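Open day at the Kollitness workshop, Sarnmont
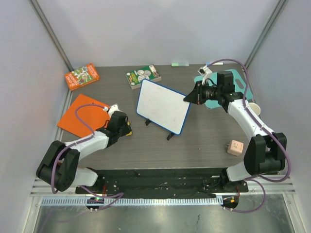
One of the two-arm cells at Kollitness, with the whiteboard in the middle of the table.

We got to Sarnmont a little after 10 in the morning and signed in at the side door. The group was limited to 55 people, so we were split up and sent around the building in turns.

Our guide was Bongani Engelbrecht, who runs the arm cells. Each cell has two arms mounted along the near edge of a table and a mix of everyday things laid out on top – books, markers, a paper cup, a cutting board. The left arm had a small yellow object in its gripper when we stopped there. He told us the team aims for 500 recorded runs on a task before they change the layout. They had reached 284 on the current one.

We stayed at the cell for about 4 minutes, then moved on to the Mabaso room, where the spare joints and cables are kept. Questions were taken at the end. Most were about noise and power use.

Parking is behind the building and fills up early. The next open day is in October, at the Ustberg site.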